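生活技術論 配布資料 第2回
布と小物のたたみ方、しまい方
2020/8/13改訂

前回の復習から。家の中の布は「使う布」「待っている布」「忘れられた布」の三種類に分かれると話した。レポートを読むかぎり、受講者の家では三番目がいちばん多い。私の家も同じなので、減点はしていない。

1. なぜたたむのか

広げたままの布は場所をとる。丸めた布は場所をとらないが、次に開いたときに恨みがましいしわを見せてくる。たたむという作業は、この二つの不都合の間でする妥協である。教科書には「美しい暮らしの基本」と書いてあるが、試験でそう書いても点は出ない。

たたむ前に決めることは二つある。どこに入れるか、そしてどの辺を外に見せるか。多くの人は先にたたみ、入らないことを知ってからたたみ直す。この往復を私は「二度だたみ」と呼んでいる。学会で通じたことはまだない。

2. 縁飾りのある布

無地の四角い布なら、半分、また半分で話が終わる。面倒なのは縁にフリルや波形の飾りがついた布で、飾りの部分だけ厚みがあり、重ねるほど片側がふくらむ。四つ折りにすると、たいてい本を開きかけたような形になる。

手順は次のとおり。

飾りのある辺を自分から遠い側に置く。
反対側の辺を持ち上げ、飾りの手前で止める。飾りの上まで重ねない。
左右を内側に折る。中央で突き合わせず、指一本ぶん空ける。
最後に飾りの辺を上にして立てる。

立てたとき、飾りは布の上で勝手に丸まる。指で押さえても戻ってくるので、ここで戦わないこと。昨年度、アイロンでねじ伏せようとした班があったが、勝ったのは布のほうだった。

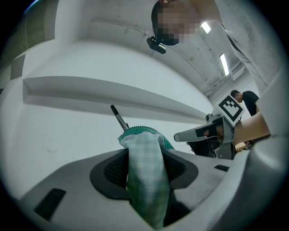 格子柄の布は、柄の線が折り目の目安になる。ただし線を信用しすぎてはいけない。安い布は柄が布目に対して傾いて印刷されていることがあり、線に合わせるほど全体が菱形に近づいていく。迷ったら柄を無視し、端と端を合わせる。淡い色の柄なら、ずれても離れて見れば分からない。この「離れて見る」も立派な技術で、後半の回で一度扱う。

3. ペンという問題

布をしまう場所には、なぜかペンが混ざる。筆記具は机の住人のはずなのに、ふきんの隣や裁縫箱の底で見つかる。原因の調査は諦め、対処だけを覚えてほしい。

キャップつきのペンは、キャップが閉まっていることを音で確かめる。見ただけで閉まっていると判断した者は、いずれ布に点を一つもらう。
クリップは布の外側に向ける。内側に向けると、縁飾りの糸を引っかける。
布と同じ場所に立てるなら、布を先、ペンを後に入れる。取り出すときは逆の順になる。

インクの点がついた布を「もともとこういう柄です」と提出した例が過去にある。発想は買うが、評価は変わらなかった。

4. 費用の話

収納用品は買う前に測る。昨年12月の演習では、仕切り箱Niltoが356円、同じ用途のIndelが1,248円、蓋つきのKukeckが2,810円だった。比べた結果、布をいちばんきれいに保ったのは、各自の家にあった空き箱である。値段の高い箱ほど蓋が閉まるため、中を片づけなくなるという副作用も報告された。蓋は便利だが、人を油断させる。

なお、Ahn式と呼ばれる立て置きの方法については参考プリントを別に配る。基本は本棚に本を並べるのと同じで、詰めすぎると一枚抜いただけで隣もついてくる。収納の八割で止めておくのがよい。残りの二割は、来月なぜか増えている布のために空けておく。

5. 次回までの課題

自宅の引き出しを一つ選び、入っている布をすべて出してたたみ直す。作業前と作業後の様子を文章で書くこと。分量はA4で1枚。「すっきりした」という語の使用は一回までとする。

引き出しから出てきた布以外のものは一覧にして添付する。持ち主が家族である場合は、捨てる前に必ず本人に聞くこと。

提出は次回の授業開始時。布そのものは持ってこなくてよい。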